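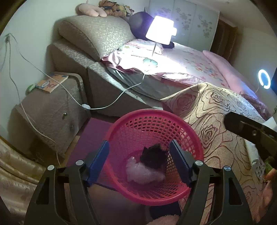

AUTOMATION | STÖRFALLANALYSE

Der Greifer schließt zu früh

Ein Zeitversatz in den Trainingsdaten blieb wochenlang unbemerkt. Aufgefallen ist er erst, als ein Roboterarm einen Papierkorb zerdrückte.

Der Versuch war auf niedrigem Niveau angesetzt: Korb am Rand greifen, anheben, neben dem Bett absetzen. Im Prüfstand von Zornside fuhr der Arm die Position sauber an, doch die Backen schlossen, bevor der Rand zwischen ihnen lag. Die Fingerspitzen drückten von oben auf den Kunststoff, der Korb gab nach, die Kraftüberwachung löste aus. Verletzt wurde niemand, der Schutzzaun war geschlossen. Beim zweiten und dritten Anlauf wiederholte sich der Ablauf.

Die Suche begann an der falschen Stelle. Zwei Tage lang prüfte das Team die Kinematik, tauschte den Kraftsensor und kalibrierte die Kamera am Handgelenk neu. Ohne Befund. Erst danach nahm sich Aarne Halonen, bei Zornside für die Datenqualität zuständig, die Aufnahmen vor, mit denen das Modell trainiert worden war.

Sie stammen aus dem Projekt Biken, in dem alltägliche Handgriffe in bewohnten Räumen aufgezeichnet werden. Gearbeitet wird mit dem Handgreifer Clutolow. Eine Person führt ihn, die Kamera am Gerät filmt die Backen und das Objekt, ein Encoder misst die Öffnungsweite. Beide Datenströme werden anschließend zusammengeführt – und dort lag der Fehler.

Der Encoder besitzt eine eigene Uhr. Beim Einschalten wird sie mit der Kamera abgeglichen, nach dem Aufwachen aus dem Ruhezustand jedoch nicht. Wer zwischen zwei Durchgängen länger pausierte, nahm mit einem Versatz weiter auf. Halonen maß im günstigsten Fall 29 Millisekunden, im ungünstigsten 107. Laut Protokoll war der Greifer dann bereits zu, während er im Bild noch offen stand. Das Modell lernte diesen Vorlauf mit.

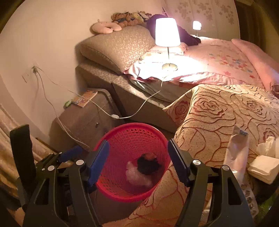 Aufnahmeposition am Papierkorb: Die Backen des Handgreifers sind geöffnet, der Korb steht vor dem Bett.

Von 2653 geprüften Sequenzen waren 521 betroffen. Die automatische Eingangskontrolle hatte alle durchgelassen. Sie prüft auf fehlende Bilder, auf Sprünge in der Pose und auf Encoderwerte außerhalb des zulässigen Bereichs. Ein konstanter Versatz erfüllt keines dieser Kriterien.

Bei weichen Objekten wie Tüchern oder Plüschtieren fiel der Fehler im Betrieb kaum ins Gewicht, der Stoff wurde meist trotzdem gefasst. Ein dünner, starrer Korbrand lässt diesen Spielraum nicht.

Die Korrektur erfolgte in zwei Schritten. Die neue Firmware gleicht die Uhren nach jedem Ruhezustand ab. Zusätzlich beginnt jede Sequenz mit einmaligem Öffnen und Schließen vor der Kamera, aus dem die Software den Versatz bestimmt. Der Prüfdienstleister Juntunen, der den Vorfall begutachtet hat, verlangt außerdem eine geringere Schließkraft, solange der Arm noch absenkt.

Die betroffenen Sequenzen ließen sich nur zum Teil retten. Wo die Backen im Bild durchgehend sichtbar waren, wurde die Öffnungsweite optisch neu bestimmt, der Rest ist gesperrt. Das nachtrainierte Modell läuft seit September im Prüfstand, vorerst mit halber Geschwindigkeit.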